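Biresthorpe robotics students ready sorting arm for June contest

22 May 2022

Students in the Biresthorpe High School robotics club are in the last weeks of work on a robot arm that will sort plastic blocks at the Tadari Cup in June.

The club meets in Room 316 under physics teacher Hongjun Duan. Members spent the spring writing the control program and 3D printing practice blocks in several shapes, including stars, hexagons and pentagons. 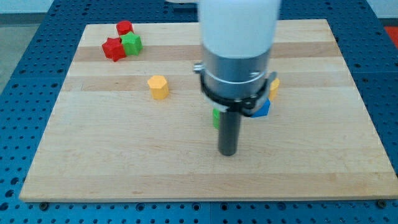 At the contest, each team gets 2 runs on the table. The arm has to find each block, move it to the right spot and clear the work area before time is called. A perfect run is worth 100 points, and a team loses points for any block that ends up on the floor.

"The code is mostly there," Duan said. "Lining up the tool with the block is what takes the time. We go back to it every practice."

Meesuk, a local machine shop, gave the club $1000 toward parts and travel. The team will use the rest of the money to pay its entry fee.

Biresthorpe entered the cup last year and placed fourth, behind the winning team from Starkska. Most of last year's members are back.

The club will hold an open practice for families before the trip. Students who want to join in the fall can sign up at the school office.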